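In Praise of the Big Grey Bin

I have a new favourite thing in the workshop, and it's a bin. A big, open, scuffed grey bin!

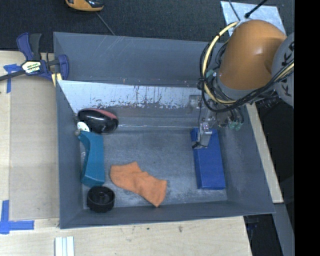

Why I love a scruffy bin

I picked it up at the Brornlow clearance sale in November (lot 57, and I'd have gone much higher) and it's been on the pale wooden bench ever since. The paint is scratched and dusty in places and I wouldn't touch it up for anything - you can put things down in it without a second thought.

The side walls slope, too, so it feels roomy at the top and everything's easy to spot. A royal blue box against all that grey? Gorgeous. I've become very keen on blue boxes.

What's next

I'd like a second one for the shelf by the door, 33 inches wide at the very most (I've measured it twice). Stalora do a smaller version, but only in cream, and I'm holding out for grey. If you spot one at the Plutesow market, please leave me a comment - I'll be there by nine!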